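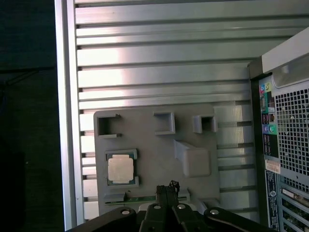
Wrist camera, gripper down over the grey plate, chip seated in the socket frame.

Ticket 317: Gripper stops short of chip or presses too hard
Project: Kisum arm, shared bench
Opened by: Miroslava Halás
Assigned to: Bořivoj Malý
Status: Closed, one follow-up
Opened: May 4, 2019

Problem
The pick routine for the processor chip is unreliable. On some runs the fingers close above the heat spreader and come up with nothing. On others they go too low and the arm faults on load. Same program, same start position. Placing parts on the open areas of the plate works fine. Only the chip pick is affected.

Setup
Arm controller running Tivby, build 558. Wrist camera on. Grey plastic plate sitting on the ribbed aluminum surface, computer tower standing to the right of it. Plate is not clamped.

Steps to repeat
1. Home the arm.
2. Load chip_pick and run it 50 times with the chip put back by hand after each run.
3. Note where the fingers stop.

I got 19 bad picks out of 50. Log is in the Murín folder on the shop computer.

Comment, Bořivoj Malý
Went through the log. The commanded height is the same every run, so the program is not the cause. Two things to check first: finger play and plate position. Please put a straightedge across the slats and see if the plate rocks.

Comment, Miroslava Halás
It rocks a little, front to back. The slats are raised with grooves between them, and if an edge of the plate lands over a groove, that side drops. I pushed the plate a few millimeters toward the tower and it sat flat. Pushed it back and it rocked again.

Finger play checked too. I can move the left finger by hand with the motor holding. The right one is solid.

Comment, Bořivoj Malý
Then it's probably both. Do the finger first. Take the bolts out one at a time, clean the threads, and put them back snug. Don't use the long wrench. Run the pick again before you touch the plate so we know which change did what.

Comment, Miroslava Halás
Bolts done. One on the left arm was loose, the others were fine. Ran it 50 times again. Better, but still some high stops. No load faults this time.

Next I put a flat sheet between the plate and the slats and taped it at two corners. Raised the pick height by the thickness of the sheet and ran another 50. All good picks.

Comment, Bořivoj Malý
Good. Save the new height under a different name so the old program still matches the bare surface. Tape will creep, so we need something better under the plate. I have a cutting job going on the Graverier later and can add a base with pegs for the plate corners. Send me the outside size and the corner radius.

Comment, Miroslava Halás
Sent. Saved as chip_pick_sheet. Old file not changed.

One more thing, the arm comes close to the tower when it backs away to the right. It hasn't touched, but I added a stop point so it lifts before it turns.

Resolution
Loose finger bolt tightened. Flat sheet added under plate, pick height changed to match. Stop point added on the way out.

Follow-up
Base with pegs to replace the taped sheet (Bořivoj). Set the height again once it is in. Check finger bolts at the next belt change; the last one was in January.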